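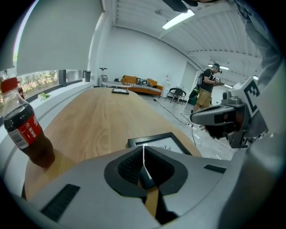 Frames out on the table, orange sofa waiting for something to look at

Home | Rooms | Small Fixes | Garden | About | Contact

The little black frames finally get a wall

I've been moving these frames from one flat surface to another ever since we painted, and I'd like my table back! They lived on the window ledge for a while, then in a drawer, then on the ledge again, and every time people came over I'd scoop them up and promise myself that this would be the month. So, May. May is the month.

The drawings inside are plants, mostly, plain black lines on white. I bought them from Tanveer Hayat when he was clearing out a box of old prints, three in one go, and I paid 300 rupees for the lot (I would have paid more, don't tell him). The frames came later, from Ruvell. I wanted thin black edges and a white mat because the drawings are so spare, and a fussy frame would eat them alive.

My trouble is the sofa. I love that sofa, but it is ORANGE, and it has the black-and-white striped throw on it, and between the two of them they do a lot of shouting. The wall behind is white, and for the longest time I thought it needed something huge up there. I even had a big poster from Magsi saved in a cart. Then one evening I leaned one of the frames on the back cushion while I was looking for the remote and thought, oh. The black picks up the stripes, and the white mat gives your eyes a rest from all that color.

So the plan now is a low row, hung closer to the sofa than you'd think, so it looks like it belongs to the seat and doesn't float off toward the ceiling.
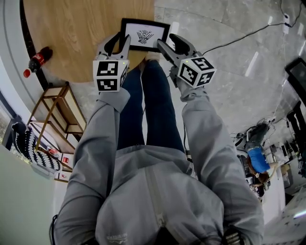
Issue 50

My favorite is the flower with the spiky petals and leaves. It might be a thistle, or it might be something the artist made up over lunch. I keep wanting to put it in the middle and my husband Shahzad keeps wanting it at the end nearest the door, where you'd see it on your way out. We have had this conversation over a lot of cola.

Before any nails go in, I'm doing the paper thing. You trace each frame on brown paper, cut it out, tape it up, and live with it for a few days. Mark where the hook sits on the back, too, and poke that spot through the paper. I skipped that step in the hallway and ended up with extra holes behind a mirror (still there, still behind the mirror).

A few notes from the last round, mostly so I can find them again:

Wipe the inside of the glass before you close up the back. A hair under there will haunt you.

Small frames tip forward on one long wire. I've switched to the flat Stakik hooks.

Check the row from the table as well as from the sofa. We sit at the table far more than I'd guessed, and a row that looks straight from one seat can look drunk from the other.

I still haven't settled the gap between them. A hand's width felt right on paper and then a bit lonely when I squinted at it from the window end of the room. Tonight I'm going to nudge the outside ones in and see. If you've hung small things over a big loud sofa, please tell me what spacing you used, I'm all ears!

614 shares | 3 comments

Contact | © Clutix Home Diary | Back to top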